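About Flenora

Reading time: 2 minutes

Flenora is a small workshop and school for mechanical musical instruments. We repair player pianos, reed organs and music boxes, and we teach other people to do the same. The company was started by two piano technicians who had learned their trade at the old Parsons factory and who did not want to see the pneumatic instruments go to the dump.

In the first years we worked only on player actions. A player piano from the 1910s has a great number of small bellows, and when the cloth becomes stiff the instrument loses its breath. We recover each bellows with new cloth and hot hide glue, in the same manner as the makers did. This is slow work, and a full restoration takes us 60 working days in most cases. We prefer to tell this to the customer at the beginning.
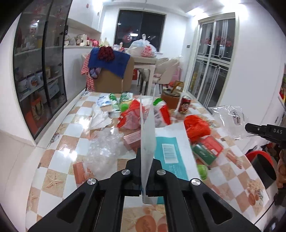
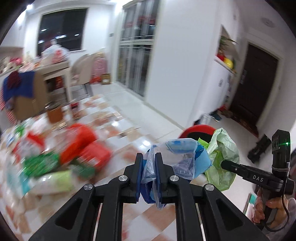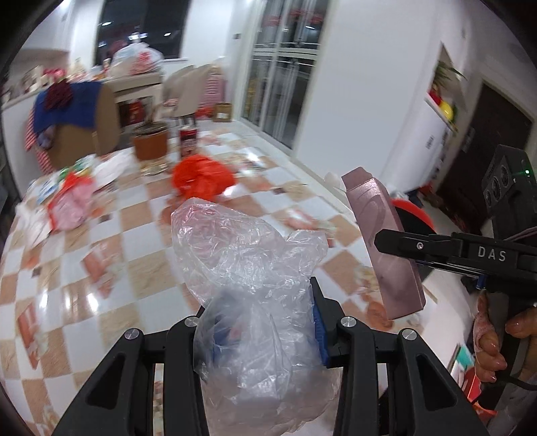
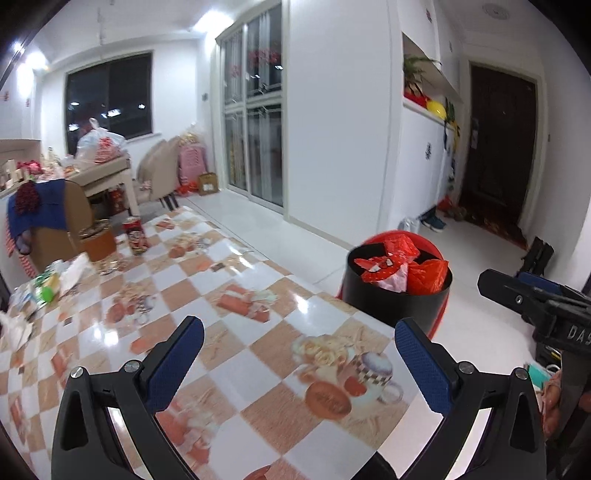

At the table, with grippers in hand.

Our roll library came later. A family in Nelard gave us 200 piano rolls from a closed dance hall, and we have kept them together under the name of the hall, the Trisness collection. Many of them are waltzes and hymns, but there are also some comic songs which we have not found in any catalog. Rolls with torn edges are mended before they can be played. Members of the library may borrow up to 15 rolls at one time, and we ask them to keep the rolls away from heaters and windows.

The school opens each May with a course for beginners. Students do not need to play the piano. They learn to test a valve, to replace rubber tubing and to regulate the speed of the roll motor, and at the end they work on a complete instrument from our store. For those who continue, there is a second course on reed organs, which have their own troubles, mostly with dust and mice.

We do not sell electronic conversion kits, and we do not remove a player action from a piano unless it is beyond repair. If you own an instrument and are not sure what it is, please write to us with the name on the fallboard and the serial number. We answer every letter, although in the spring it can take us a little longer.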